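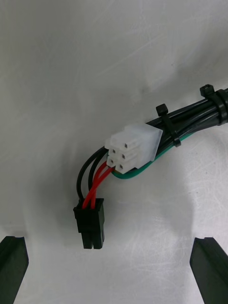
Page last modified: October, 16:42

Best way to Thongdee from the north?

fotini_m
Coming down to Thongdee from Mallance for lunch. The map sends me through Sernberg town centre. Is there a better way?

ksikora
Stay on the 513 past Sernberg and take the second exit, signed Cladia. Turn left at the bottom and keep going for 2 miles. Thongdee is on the right, just before the petrol station.

mahmoud.k
I wouldn't do that at lunchtime. The left turn at the bottom has no lights and you can sit there for ages. Take the first exit and follow the river road. It comes out right opposite.

ksikora
River road is 60 most of the way but then you crawl behind tractors. It took me longer both times I tried it.

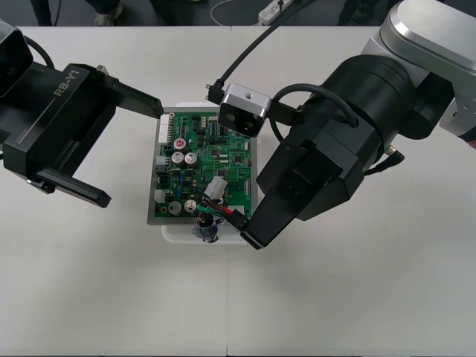 mahmoud.k
Depends on the month. No tractors when I went last.

asdis_kv
Parking is at the back. Go past the front door and turn right into the lane. If you reach the bridge you have missed it.

fotini_m
Thanks. Is the lane all right for a van?

asdis_kv
A normal van, yes. Fold the mirrors in.

akbulut
From Mallance I allow about 2 hours with a stop. I use the second exit as well, but I turn right, go round the roundabout and come back. Quicker than waiting to turn left.

mahmoud.k
Or take the first exit.

fotini_m
Will try the roundabout going and the river road coming home.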